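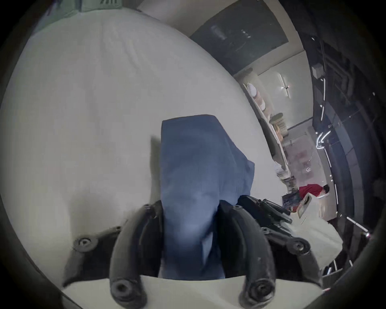 The card said "Grandma Gilchrist's Chicken and Rice, serves eight, never fails." Amos Okafor read it twice and put it down on the counter.

"Who was Grandma Gilchrist?" he asked.

"My grandmother," said Keith.

"I know that. I mean, did she cook?"

Keith was looking for the big casserole dish, the one with the chip in the handle, and he took his time answering. He had been telling people about this chicken for as long as Amos had known him. He had told the whole second floor at Hitex about it, and then he had signed the two of them up for the Holloway Street potluck on the strength of it.

"Everybody in Hinville knew her chicken," Keith said.

"That's not what I asked."

Amos had his doubts about family recipes. His own aunt had guarded a peach cobbler for most of her life, and when she died they found it on the back of a can label, word for word. He had eaten a lot of never-fails that failed. Any recipe that calls for cream of mushroom soup, cream of chicken soup and a packet of onion soup, he thought, was mostly a recipe for soup.

"It says one stick of butter," he said. "Then down here it says the butter again. Is that the same butter?"

"Same butter."

"How do you know?"

"Because two sticks would be crazy."

Amos looked at the rice. It was going in raw, under the chicken, with one can of water. He did the arithmetic and didn't like it. He said so. Keith said his grandmother never did arithmetic in her life and the rice came out every time.

"Every time you saw," said Amos.

"I saw plenty."

They put the foil on at noon and slid it into the oven at three fifty. The card said not to peek. Amos peeked at the half hour, while Keith was out front moving the car.

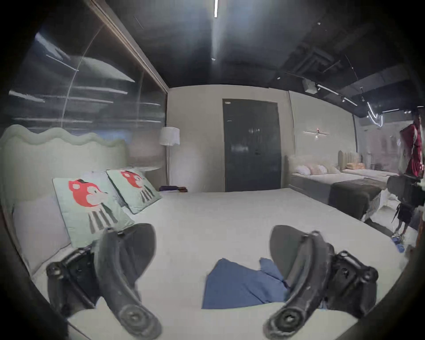

It looked like a pond. The chicken thighs sat up out of gray liquid with the paprika sliding off them. He tipped the dish a little and the whole surface moved. He put the foil back and pressed the edges down the way they had been, more or less.

"You looked," said Keith, coming in.

"I smelled something."

"You looked. The foil's on backward."

"Foil doesn't have a backward."

Keith sat down at the table and turned the card over in his fingers. There was writing on the other side, in pencil, very faint. Amos had seen it that morning and hadn't brought it up, which he thought was decent of him. It was a phone number with no area code, and under it, Lurnum Diner, ask for the chicken.

"Huh," said Keith.

The oven ticked. Down the block someone was dragging folding tables over the sidewalk.

"Could be she gave it to them," Keith said after a while. "They could've asked her for it."

"Could be."

"She went there on her anniversary. She might have been calling to see if they still made it. Hers, I mean."

"Sure," said Amos. He had three or four things to say about that and he started to say one of them, and then he got up and found the pot holders. 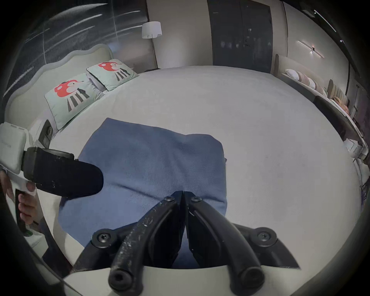
Part Two: The Potluck

There were 57 names on the sign-up sheet and most of them had brought potato salad. Keith set the casserole between a ham and something orange. He pulled off the foil and stood in front of it, blocking the view.

"Move over," said Amos. "Let me see."

The pond was gone. The rice had come up around the chicken and gone brown at the corners, and the thighs had a crust on them where the butter had settled. Amos put a spoon in, straight down to the bottom, to see what it was hiding. The spoon stood up.

"Top could be done and the middle raw," he said.

"Then try the middle."

He tried the middle. It was soft and very salty. He tried near the edge, then the other edge, where it was better. A woman with a paper plate asked whether he was in line or what.

"Whose is this?" she said.

Keith looked over at Amos. Amos chewed.

"Gilchrist's," said Amos. "It's from Lurnum, originally. Maybe."

"My mother used to get one just like it out there," the woman said, and took two pieces, and went to look at the ham.

Keith folded the foil into a small square and put it in his shirt pocket with the card. "I'm not calling that number," he said.

"It's probably been disconnected."

"Probably."

Amos went back for the corner piece. He still thought it was too much soup.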